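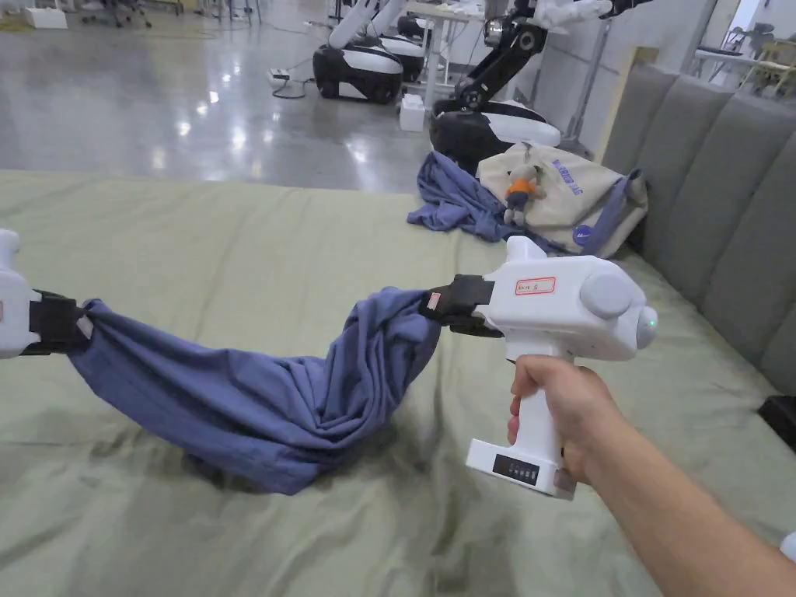

Two hand-held grippers and a blue cloth over the bed at the Fragkou workshop.

Home News Robots Workshops Money Events About Contact

We use cookies to remember your reading settings. Accept / Manage / Read our cookie notice

Illik workshop picks hand-held grippers over another robot arm, and the budget tells you why

February 2025

I went over to Fragkou to ask about a robot purchase and ended up spending most of my visit talking about handles, sheets and spare parts. I'm not complaining! Equipment budgets are my favorite kind of gossip, and the Illik workshop has just finished a good one.

The short version: Fragkou has put off buying another robot arm for Zora, its household-chores project, and is ordering 10 hand-held grippers from Brimotar instead. The price is $870 apiece. The order goes in this month, the first boxes are expected before the end of spring, and the whole question of an arm gets opened again in May.

If you haven't been following Zora (I wrote about it last year, when it was mostly a plan and a very long shopping list), the idea is to teach machines the boring soft jobs. Cloths, sheets, bags, the stuff on a bed that never keeps its shape. Hard objects are pretty well behaved. A mug is the same mug when you pick it up again. A cloth is a new problem every time, and the only way the team knows to get better at it is to gather a lot of examples of people doing the job well.

So that's what the grippers are for. You hold one in your hand by the pistol grip, the jaw does the pinching, and you go about the chore. One in each hand if the chore calls for two. The person does the clever part and the jaw is the part a robot will later have to make do with.

I had a go, naturally. My first surprise was how much I missed my fingertips. I'm a decent folder of laundry, I'd have said, and with a jaw in each hand I was suddenly terrible at it. You grab a corner, you think you've got it, and what you've got is the hem and a bit of the sheet underneath. I was told everybody does that for the first hour and then it goes away. I did not stay an hour.

Now to the money, which is what I went for.

Fragkou had been saving for an arm. It was in last year's plan and in the plan before that, and everybody there talks about it the way my family talks about a new kitchen. What changed was a pretty dull exercise: before signing anything, the team wrote down what was slowing Zora down, week by week. They expected the answer to be robot time. It was mostly people standing in line for the grippers they already had, and sessions that got called off when one of those was out for repair.

They put it to me this way. An arm can only practice what somebody has shown it. The target they set for Zora is 1,000 good examples of each chore, and they were getting nowhere near that on the cloth jobs. Buying one more machine to wait for those examples would have looked great on the floor and done very little for the project. I've heard worse reasoning for spending less money.

Brimotar wasn't the only maker they looked at. Two others were in the running, one cheaper and one a good deal pricier. The cheap one lost out on weight, which surprised me until I thought about holding the thing all afternoon. The expensive one was lovely, I'm told, but spare jaws had to be ordered from overseas with a wait of several weeks, and jaws are the bit that wears. With Brimotar they can swap a jaw on the bench and carry on. A discount was offered on an order of 100, which made us all laugh, and I'd love to meet the shop that takes them up on it.

Then there's the list of small stuff, and here I'd ask anybody planning a similar purchase to pay attention, as this is where I've seen other workshops get caught. The grippers are the big line, sure. But Fragkou's sheet (I was allowed a good long look at it) also has chargers, spare jaws, a cabinet that locks, storage drives, and a separate line just called "cloth." That one covers towels, covers, sheets, tote bags and soft toys, and it has to be topped up regularly. You can't teach folding on a single towel. They want thin ones, fluffy ones, ones that have been through the wash far too many times. Somebody had penciled "ask families" next to it, and I think that's a great idea, so if you're in Illik and you've got a drawer of old pillowcases, do drop them off at the front desk.

The bed stays, by the way. I asked. There was some talk of replacing it with a table at the right height, which would be kinder to the back and would free up floor. The argument against was simple enough: people have beds, and beds are low and wide and have a headboard in the way. So a second work surface has been added to the plan, but the bed with its green sheet keeps its place.

Training time is in there too, and I was glad to see it. Half of the budgets I get shown treat people as free. Fragkou has put in paid hours for each new operator before any of their work counts toward the total, plus a bit for whoever is checking the recordings. That checking job is slow. You watch, you decide if the grab was clean, you mark it, you watch the next one. I lasted a little while at the desk and came away with a lot of respect for the folks who do it every day.

What about the downsides? There are a few, and the team didn't hide them from me.

The first is that grippers date quickly. If Brimotar brings out a new jaw shape next year, examples gathered with the old one may be worth less, and nobody at Fragkou could tell me how much less. They've asked for a written promise that the current jaw will stay available, and when I left they were still waiting on the answer. I'd want that in hand before I paid, personally, but I'm a nervous shopper.

The second is repairs. The warranty covers the housing and the electronics, and leaves out the parts that rub. That's normal for this sort of gear, but it means there has to be real money behind the spares line, and spares lines are the first to get raided when something else runs over. They've agreed to keep it in its own pot this time. I'll ask in May if it's still there.

And the third is the arm itself. Putting it off doesn't make it cheaper! A couple of people on the team would still have liked it now, and said so pretty cheerfully over coffee. Their worry is that Zora will end up with a mountain of examples and a wait for machines to try them on. The compromise is the May review. If the cloth chores have reached their target by then, the arm goes back to the top of the list, with a fresh quote. If they haven't, the team will look at what's holding things up and probably buy something unglamorous again.

I asked what they'd tell another small workshop with the same decision to make, and the advice was to borrow before buying. Fragkou had a pair of the Brimotar grippers on loan for three weeks, used them on the worst chores they could think of, and handed them to the person with the smallest hands and the person with the biggest. They also ran the battery flat on purpose, to see how long a real session could go. The maker's sheet said one thing and the stopwatch said another, and the stopwatch number is what went into the plan. It's why the order has chargers for every gripper instead of one between two.

They also suggested getting the delivery date in writing, which I would have thought was obvious, but apparently last year's cabinet is still a sore subject.

One more thing for the local readers: there's an open afternoon planned once the new gear is in and people know how to use it. You'll be able to try folding a towel with a jaw in each hand, and I warmly recommend it, if only so I'm not the only one in Illik who has been beaten by a dishcloth. Sign-up will be on the Fragkou notice board and I'll put the date here as soon as I have it.

If your own workshop is weighing up a purchase like this one, write to me through the contact page. I'm collecting budget sheets (with the names taken off, if you like) for a longer piece this summer, and I'm especially keen on anything to do with spares, storage or shipping.

Recent items

Leasing or buying: what a used arm costs you in the second year
Zora moves on to bedding
Three questions to ask before you sign a service contract
Illik open workshops: spring listings
Why your spare parts line is too small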